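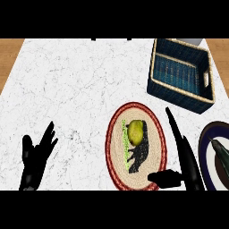
Figure 3. Woven basket on a white marble tabletop with gray veins (computer rendering).

3.2 Materials and household storage habits

The second part of the survey asked how people keep small things in the rooms where they eat and cook. We sent the form to 3,596 households in Votholm and in the neighboring district of Huvemel, and 1,936 of them returned it complete. The form was written in the two local languages and tested before with 45 persons, whose answers are not included in the results.

Open containers were much preferred over closed ones in both places. Respondents explained this mostly with habit: the mother or the grandmother had kept bread, keys or sewing in a basket, and the same was continued in the new apartment. Woven containers of the type in Figure 3 were named more often by older respondents, while the younger ones named boxes with lids. The difference between the two districts was small, and we do not discuss it further.

A second question concerned the surface on which the container stands. Many respondents in Huvemel wrote that a stone table is easy to clean but noisy, and that a soft container is for this reason more pleasant than a metal one. Such remarks were not expected by us and the form had no field for them, so they were written in the margins. Patwary (Section 2) has coded 200 of these remarks by hand, using the categories of the earlier Trarnico study. Two categories, "weight" and "smell", had to be added. The smell of new plant fiber was mentioned both as an advantage and as a complaint, sometimes by members of the same household.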